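Sirham Coolant Notes: a small collection of written records about engine overheating

About this collection

Hello, and thank you for looking in. Sirham is a set of 139 short written records about car engines that ran too hot, and what was found when somebody opened the bonnet and had a proper look. Each record began as a page in a workshop notebook, and I have spent a good many evenings typing them up, tidying the spelling and putting them into a shape that a computer can read without too much grumbling. If you are learning about cooling systems, teaching a class, or building a little fault-finding tool for your own garage, I hope you'll find something useful in it (and if you do, please write and tell me, it makes my week!).

The collection began with the notebooks of two workshops, Manolakis and Hiria, who were kind enough to lend me their shelves of dog-eared pads. Manolakis mostly sees older family cars with plenty of miles on them. Hiria does more vans, and the records from there are longer and a good deal ruder, although I have taken the rude parts out.

What is in each record

Every record is one row in the main file, records.csv. The columns are:

id: a plain number, never reused, even when a record has been withdrawn
workshop: manolakis or hiria
month: the month the car came in, with no year
complaint: what the driver said, as near to their own words as the notebook gave
gauge: low, normal, high, red or unknown
coolant_level: full, low, empty or unknown
finding: what the mechanic decided was wrong
repair: what was done about it
notes: everything else, and often the best part

The finding column uses a short fixed list: thermostat, water pump, radiator, hose, fan, cap, head gasket, sensor, other. Where two things were wrong together, the one the mechanic wrote down first goes in the column and the other goes into the notes. I did try allowing two findings per row for a while and it made a terrible mess of the sorting, so I went back.

Of the 139 records, 122 have a finding. The rest have the word open in that column, usually where the car went home and the notebook simply moves on to the next job. Please leave these in if you are counting how often a complaint turns up, and take them out if you are looking at causes.
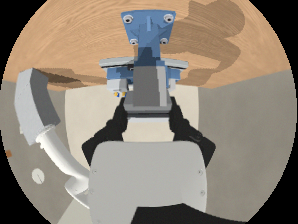 Gripper and blue part, simulated view.

How the records were typed up

I read each page twice, once to type it and once, on a different evening, to check it against what I had typed. Anything I couldn't make out is marked with a question mark in square brackets. Temperatures are kept in whichever scale the mechanic used, with the letter after the number, so do watch for the odd Fahrenheit reading among the Celsius ones. Registration numbers, names and telephone numbers have all been left out.

Ottó Kiss went over the finding column for me and changed more of it than I would like to admit. I had been rather free with the words "head gasket", and he pointed out that white smoke on a cold February morning is very often just a cold February morning. Where he and I still disagreed, the row has the word disputed at the start of the notes.

Things to watch out for

Thermostats are over-represented. Hiria had a long spell of changing the thermostat first and asking questions later, and in several of those rows the same van comes back with the same complaint. I have linked such visits with the words "see also" and the earlier id, where I was sure it was the same vehicle.

The gauge column is only as good as the driver's memory. Some cars have no proper gauge at all, only a warning lamp, and a lit lamp has been entered as red.

There are no electric cars here, and very few diesels from the Manolakis side.

Please don't use these records to decide whether a particular engine is safe to drive. If yours is boiling, stop, switch off, let it cool right down and leave the cap alone until it has.

Using the files

The main file is plain text with commas between the columns, and any spreadsheet will open it. Long notes are wrapped in double quotes. There is also a smaller file, starter.csv, with the same columns and a gentler selection of rows for classroom use.

If you happen to use Gotovon, choose the comma setting and raise the field limit to 1000 characters before loading, otherwise the longer Hiria notes lose their endings.

Changes in version 3

The cap finding was added, having previously been hidden inside other.
Hose clips now count under hose.
Two spellings of antifreeze became one.
Spare spaces were removed from the month column.

Sharing and corrections

You are welcome to copy, change and pass on the records, so long as you name the collection and say what you altered. Corrections are very welcome too. Send the id, the column and what you think it should say, and a line or two on why. I answer slowly, usually after supper, but I do answer.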